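Jetting after a pipe swap on an older two-stroke?

Posted by kornside_rider

Hi all. I picked up a used 250 two-stroke in January from a guy out past Kornside, and over the winter I put a Tondier pipe and silencer on it (the stock pipe looked like somebody had run over it with a truck). It starts fine and idles fine, but now it kind of blubbers in the middle and then goes flat up top, right when it should be pulling hard. Jetting is stock as far as I know. Mix is 32:1, fresh gas, new air filter. I ride mostly trails with a little bit of track on weekends, and it's a lot warmer here now than when I bought it.

Do I start with the main jet or the needle? And how do I know when I've got it right? I've never opened a carb on anything bigger than a lawn mower, so go easy on me.

Fatima Gumede

Ooh, I went through this exact thing with my old bike! First, don't go buying a giant jet kit yet. Pull the float bowl and look at what's really in there, since "stock as far as I know" on a used bike means very little. Mine was supposed to have a 175 main in it and somebody had stuck in a 185 and never told a soul.

Then work from the top down. Main jet first, needle clip second, pilot and air screw last. The main covers you from three quarters throttle to wide open, the needle does the middle, and the pilot does the bottom. They overlap some, so if you start in the middle you'll end up doing it all over again (ask me how my first weekend went).

Change one thing at a time and write it down. I keep a little notebook in the gear bag with the temperature, the clip position and how it ran. I went 2 sizes leaner on the main before mine cleaned up, but your pipe isn't my pipe, so go one size and ride it for a while before you touch anything else.

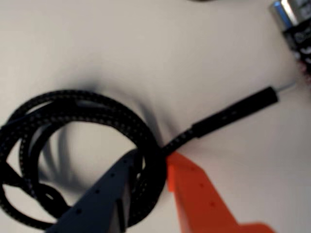 Can I do the whole job with the carb still on the bike?

Most of it - loosen the two clamps and twist the carb toward you, and you can get at the main jet through the big plug on the bottom of the bowl. For the needle you have to unscrew the top cap and lift the slide out, which is fiddly with the tank on but can be done. Turn the gas off first and put a rag under it.

When you put the slide back, make sure the throttle snaps shut by itself before you start the engine. Please check that twice. A stuck slide on a 250 will ruin your afternoon.

One more thing about the flat spot up top. If it sounds burbly and lazy, that's usually rich. If it sounds sharp, or you hear any pinging, back off right away because that's lean, and lean is how you end up buying a piston. Do a plug check too: new plug, a hard pull in third or fourth, then clutch in and kill it at the same time and coast to a stop. Mocha brown is what I look for.

dutament_dan

check your reeds

czarnecka57

Agree with Fatima on the order, and Dan isn't wrong either, chipped reeds will make it act weird down low and no jet will fix that. I'd also look at the silencer packing. A used bike with old packing, or a new silencer put on with a leaky joint, can throw you off for weeks. Mine had a crack at the pipe flange and I paid a shop 200 bucks to find out. New O-rings and a couple of springs and it ran like it should.

Also what altitude are you at? You didn't say.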